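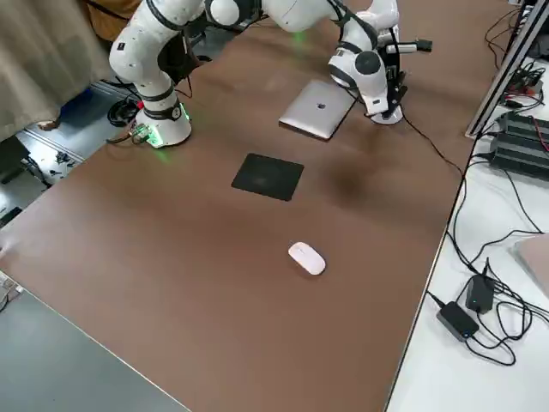 Satish Singhal writes that a table with three legs can't wobble, that everyone has known this since the milking stool, and that an article of this length on the subject is therefore an article about stubbornness. His letter has been kept at the top of the entry at his request.

Search the encyclopedia Go Advanced search

Wobbly table

7 min read

A wobbly table is a table that rocks when weight is put on it, most often because one of its legs doesn't reach the floor. The condition is found in homes, offices, school cafeterias and nearly every restaurant with outdoor seating. It is usually noticed by the second person to sit down, the first having put an elbow on the good corner.

Causes

Three points always lie in one flat plane, so a three-legged table will stand steady on almost any ground. Four points have no such duty to each other. A table with four legs rests on three of them and keeps the last in reserve, switching between two sets of three as its users lean this way and that. The rocking takes place along the diagonal that joins the two legs that stay down.

The short leg gets most of the blame. It is often innocent. Floors sag, tiles are laid by people who want to go home, and wooden boards swell and shrink with the weather. A table that stood perfectly level in a showroom may rock in the kitchen it was bought for, then stop again when moved eight inches toward the window. Loose joints cause a different kind of movement, a sideways sway properly called racking, and owners who fold paper under the foot of a racking table are treating the wrong illness.

Glued-up tops add their own trouble. A broad board that takes on moisture on one side will cup, and if it is screwed tight to its frame it may pull the legs along with it. Careful makers leave slots in the frame so the top can move. Others leave a card in the box advising the buyer to avoid humidity.

History

Early dining tables in much of Europe were boards set on trestles, taken down after the meal. They were put up on whatever floor was available and can't have been very steady, but the company was used to it. The table with four fixed legs spread later, along with the expectation that furniture would stay where it was put. The pedestal table moved the entire problem to the bottom of a single post, where it was harder to reach.

The town of Humley has some claim to the earliest written complaint in its region. The inn there kept a book in which guests could record their satisfaction, and of the 82 entries that survive, 4 concern the table by the door. One guest blamed the floor. One blamed the innkeeper. The remaining two blamed each other, in the same handwriting.

Remedies

The folded napkin is the oldest remedy still in daily use. It works until it compresses, generally during the main course. Beer mats hold up better and can be peeled apart layer by layer for fine adjustment, a skill some diners bring to a high finish. Sugar packets are a mistake.

Purpose-made wedges are sold in clear or black plastic, often in stacks that can be snapped to length. The Florumitz wedge, a ribbed version sold in tubs of 40, was popular with café owners for a time, and staff at one café in Bawa are remembered for placing the whole tub on each table so that guests could see to themselves.

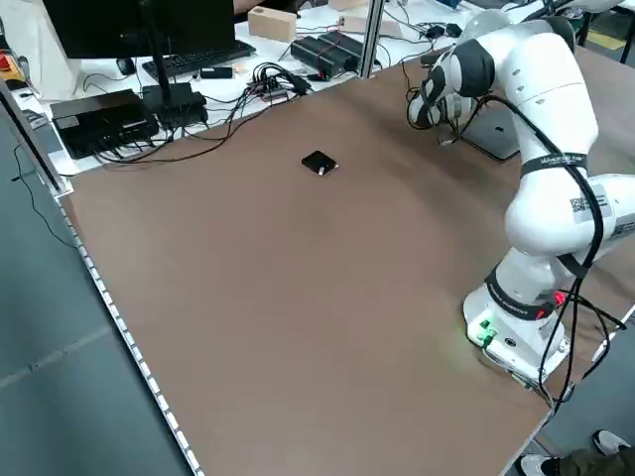
Screw-in leveling feet are the most lasting cure. Each foot turns on a threaded post, and a patient person can bring all of them to bear in a few minutes. An impatient person will raise one foot, then the opposite foot to match, then the first again, and end up with a taller table that rocks exactly as before. It helps to start with every foot screwed fully in.

Sawing a little off the longest leg is the traditional home method. It has produced a great many coffee tables.

The rotation method

A square table that rocks on uneven ground can often be steadied by turning it in place. Mathematicians have shown that, so long as the legs are equal and the ground is continuous and not too steep, some position within a quarter turn will put all four feet down. The proof says nothing about whether the top will then be level, or whether the table will face the people sitting at it. Steps, curbs and the gaps between paving stones fall outside the theorem, as does most of the terrace seating in the world.

In public life

The town hall at Gultura held its June meeting on the matter of its own council table, which had rocked for as long as anyone could recall. The minutes run to 268 lines. A motion to buy a new table failed, a motion to level the floor was put off, and the table was signed on by everyone present, each taking a turn while the others held it down.

See also

Milking stool
Trestle
Uneven paving
Napkin folding
Doors that stick

Recently edited

Drawer, stuck
Umbrella stand
Sugar packet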